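The Zirham Tap

Ebere Jibrin got to the fourth-floor washroom at six in the morning with a torch, a bucket and the wrong cartridge. The work order said the faucet at the second basin ran by itself at night. The building had already paid for 612 gallons it couldn't explain.

She shut the stop valve, pulled the spout and looked at the sensor. It was a Zirham, the old model, with the eye set low in the neck. She wiped the lens with her sleeve. The light blinked twice and went out.
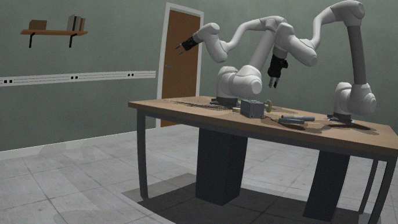 "Batteries," said Pascal Hoarau from the doorway. He managed the building and said batteries about most things.

"I changed them in May."

"Then it's the solenoid."

"I changed that too."

He came in and stood next to her. They both looked at the faucet. She put it back together, opened the valve and waited. Nothing ran. She waved a hand under it and water came out for two seconds, as it was supposed to.

"Fixed," said Pascal.

"I didn't do anything."

He signed the sheet anyway and went down to meet the window people.

Ebere stayed. She turned off the overhead light and sat on the bucket with her back to the tile. At twenty past six the second basin came on. It ran long enough for a person to wash both hands well, between the fingers and up the wrists. Then it stopped, and the paper towel dispenser on the wall gave out one sheet.
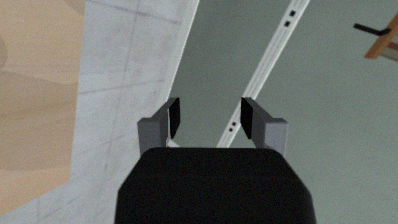 She took the sheet, because it was hanging there, and dried the lens with it. Then she thought about the form. There was a box for cause and a box for action taken. Under cause she wrote "in use." Under action taken she wrote "none."

She left the wrong cartridge on the shelf and carried the bucket down the stairs.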